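The rule book nobody wants to write
6 November 2018

I've spent a good chunk of this year arguing about where to put a computer mouse. I'm aware of how that sounds. My family have stopped asking what I do.

The longer version is that I work with people who teach robots to pick things up and put them down again, and most of that teaching is done by a person holding a gripper and doing the job by hand, over and over, while it all gets recorded. Pick up the mouse, put it back on the mat. Now do it again from a bit further left. And again! It's dull, it makes your wrist ache, and I've come to think it's the part of the whole business that most needs some proper rules.

We do have rules for the finished machines, shelves of them. Fences, stop buttons, how hard an arm may bump into you before it has to give up. Good, I'm glad of all that. But the demonstrations the machine learned from? Most outfits have a page or two that somebody typed up in a hurry, and the rest lives in the heads of whoever happens to be holding the tool that day.

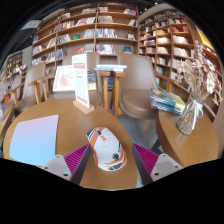 Take the question of tidying. One lot will tell you to clear everything off before you start, so that the robot only ever sees the object and the surface. The other lot (my lot, I'll admit it) say leave the place as it is. Leave the table sign where the café put it. Leave the books in their pile. A robot that has only ever met bare tables is going to get a nasty shock the first time it meets a real one, and in my experience real tables have stuff on them.

What bothers me is that hardly anyone writes down which way they went. I was handed a batch in the spring, 300 recordings of small objects being moved about, and there wasn't one line saying whether the tables had been cleared first. Some were spotless and some looked like the end of a children's party. Was that on purpose? Had two people worked from two different sets of habits? I asked, and the answer was a shrug in email form.

So my first rule would be very boring indeed. Write down what you moved before you started. If you moved nothing, write "nothing". It takes a minute.

Whose table is it, anyway?

My second gripe is about permission, and I know I go on about this. If you work in a lab, you own the furniture and you can do as you please. The minute you step into a shop or a café, you're a guest, and the rules ought to say so in plain words. Ask whoever runs the place, and ask again if the shift changes. Don't block the way to the shelves. Don't shift somebody's display because it would look nicer a foot to the right, and if you do shift it, put it back.

When I put this to the Storkent working group (a handful of us who meet on calls and moan, mostly) I was told it was "just manners" and didn't belong in a technical document. Well, I disagree! Half of what's in any good code of practice is manners that somebody finally got round to writing down. The Bognár checklist, which is the one I use, has 13 points on it, and I'd say 9 of them are things your gran would have told you. It's still the best one going, and I think it's the best one because of those.

The draft that went round after that was called Ranari, don't ask me why, and it ran to 66 pages. I read all of them, on trains mainly. There's a lovely long section on how to name your files. There's a table of lighting conditions that must have taken somebody weeks. On the person holding the gripper there is one paragraph, and it says they should be "suitably trained".

Trained in what? For how long? I've watched a brand new person and an old hand do the same pick, and they're miles apart. The old hand slows down just before the fingers close. The new one goes in like they're swatting a wasp. The robot will copy either of them quite happily, and I'd like a rule that says how much practice you get before your recordings count. I'd like one about breaks too, proper ones, away from the tool. I've looked back at my own work from the end of a long afternoon and it was sloppy, and I'd have sworn at the time that it was fine.

Finance, of course, had a view. They always do. Practice sessions that get thrown away look like waste on a spreadsheet, and I had quite a heated exchange with ours over whether we could "keep the warm-ups". No, you can't keep the warm-ups. Or keep them, fine, but put them in a separate folder with a big label on it, so whoever gets them next knows what they've got.

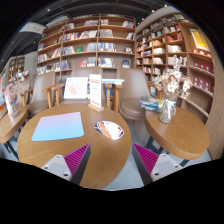
What I'd put on one side of paper

I don't think any of this needs 66 pages. I'd settle for a single sheet that you could fold up and stick in your pocket, and it would go something like this.

Say where you are and who said you could be there. Say what you moved. Say who held the tool (a number will do, it needn't be a name) and how much practice they'd had. Stop when you're tired, and note the time you stopped. Keep the bad ones, marked as bad, and don't quietly delete them to make the batch look cleverer than it was.

That last one will get me shouted at. People hate keeping their fumbles. But a missed grab tells you something about the job, and if every failure has been swept out before the batch reaches me, then I'm looking at a world where mice never slip and hands never wobble, and I've got no means of knowing how it got that way.

The group meets again in December and I'll be bringing my sheet of paper. I'm expecting to be told it's too short. If you do this sort of work and you've got a rule of your own that I've missed, send it to me before then, and please keep it to a sentence, as I'm running out of room on the back.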